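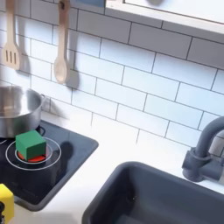 Re: Cool-down times and the fan question

Posted by Torben Wiegand, Mar 1, 1999
Filed under: Telescopes & Mounts > Reflectors > List Archive

Kourosh Heydari wrote:

> I have now had the Mertens fan kit on the back of my 8-inch for
> most of January and I would call it a complete success. Before the
> fan I was waiting an hour or more before Saturn stopped boiling.
> With the fan on I can carry the scope out, have a cup of tea, and
> be at 30x per inch as soon as I sit down. The instructions say it
> scrubs the boundary layer off the mirror and I believe it. Rattana
> looked through it at the Wavorstead site and agreed the image was
> much steadier than her own scope. I can't think why anyone would
> observe without one. I leave it running all night. Next I am going
> to line the tube with cork, which Mertens also recommends.
>
> Has anyone on the list tried the two together?

Kourosh,

I'm glad you're happy with it, and I don't want to be the one who rains on it, but I have some trouble with nearly every step of this.

Start with the before and after. Your "before" nights were in the fall, if I'm remembering your earlier posts right, when you were keeping the scope in the spare bedroom. Your "after" nights are in January, and you mentioned in the thread on dew heaters that the scope had moved out to the garage. So the mirror is starting the evening a lot closer to the outside air than it used to. You could have left the fan in the box and I'd still expect your wait to shrink to next to nothing. Did you ever try a night from the garage with the fan off? If you did, I missed the post, and that is the one I'd want to read.

Then there's the planet. Saturn was well up for you in the fall and it's sinking into the west now. You can't compare steadiness at one altitude with steadiness at another and hand the difference to a fan. In this case it works in your favor, I suppose, as a lower planet ought to look worse and you say it looks better. But it also means the air was doing something quite different on those nights, and I don't know how you'd pull that apart by memory.

Rattana's scope is the Lenport, unless she has changed it. That's a closed tube with a corrector on the front and it takes forever to settle. Anything open at both ends will look calm standing next to it for the first part of an evening. I'd have been surprised if she had said anything else. (Rattana, if you're reading, please correct me. How long had yours been out?)

On the boundary layer. I don't doubt it exists. You can see it yourself with a bright star racked well out of focus: the slow, lazy crawl across the disk that doesn't look like the quick shimmer you get from the sky overhead. What I doubt is that a small fan blowing at the back of the mirror scrubs anything off the front. It pushes air at the back of the glass and some of it leaks up around the edge of the cell. That cools the mirror faster, fine, and a cooler mirror makes a thinner layer. But that's a different claim from the one on the instruction sheet, and it leads to different advice. If the fan only helps by cooling, then once the mirror has caught up with the air, you can switch it off. Leaving it on all night buys you very little and risks shaking the tube.

Which brings me to vibration. Hendrik Willems loaned me his fan last winter, the older Cenberg one, and I ran it on my own 8-inch for 21 nights before giving it back. I kept notes, which I'll admit I started out of stubbornness. For each night I wrote down how long the scope had been outside, whether the fan was on, and the time at which I could first hold the diffraction rings steady on a second magnitude star at 240x. My scope lives in an unheated shed, so it never starts very warm.

With the fan running from the beginning, I got to steady rings sooner on most nights, but not by an amount that would make me skip the tea. On 2 of the nights it made no difference that I could find. And on every single night, once the scope was settled, the view at high power was a little softer with the fan on than off. Not much. You had to flip the switch back and forth to see it. I put it down to the motor, which was screwed straight to the rear plate. Hanging it on rubber bands helped, though I never got rid of all of it.

Now, I know what the answer to that will be: 21 nights with one scope, one fan and one pair of eyes proves nothing, and I always knew whether the switch was on or off. Quite right. I should have had somebody else work the switch. I'd only point out that it's still more than the fan sellers have published. I wrote to Mertens asking what test their "up to 8 times faster" line came from and got a price list in return. Eight times faster than what? From what starting temperature? With what thickness of mirror? A full-thickness mirror and a thin one of the same size behave so differently that a single number for both is useless.

About the cork. Please wait before you glue anything. Cork is an insulator, and the argument for it is that it keeps warm or cold tube walls from disturbing the air in the light path. That may be worth something in a steel tube late at night, when the side facing the sky drops below the air temperature. Yours is the cardboard construction tube, if it's the one in the photo on your page, and cardboard is already a decent insulator. You'd be adding weight at the top end, changing your balance point, and putting in a surface that sheds crumbs a foot or so above an aluminized mirror. And if you put the cork in while the fan is still a new thing, you'll never know which one did what. Nathalie Mulder lined hers two years ago and spent the following spring picking bits out of her mirror cell. She has since gone back to flat black paint. I believe she's still subscribed and can tell it better than I can.

If you want to settle this for yourself, I'd suggest the following, and none of it costs anything:

Pick nights that look similar by the forecast. Put the scope out at the same time each evening, from the same place, so garage only. Alternate fan on and fan off and don't let yourself choose based on how the sky looks. Use a star and not a planet, as high up as you can reach in comfort, and go by the out-of-focus disk. Write down the time when the slow crawl stops. Hang a cheap thermometer in the shade of the tube and tape another to the back of the mirror if you can get at it. I'd bet that the gap between those two thermometers will tell you more about your view than the fan switch does.

Then, once it has settled, go back to focus at your highest power and have somebody else turn the fan on and off without telling you. Call out "better" or "worse" and have them write it down. If you can pick it out reliably, whichever way it goes, I'll be very interested and will say so on the list.

I should add that I'm not against fans. For someone who has to bring a thick mirror straight out of a heated apartment and only has a short session before work, I'd probably tell them to get one, and a plain computer fan from a junk box would do as well as the kit. What bothers me is the drift on this list over the past year, where each person who buys the thing reports that the thing works, and the next person reads that and buys it with his ears already full. We went through the same business with the lens cleaning fluid, and with the vibration pads before that. I still have a set of the pads. They're under the washing machine.

One practical question, because your post didn't say: is the kit powered from the same battery as your drive? Hendrik found that his drive ran unevenly whenever the fan was on the same pack, and it took him weeks to connect the two. If your tracking has gone odd lately, look there first.

Torben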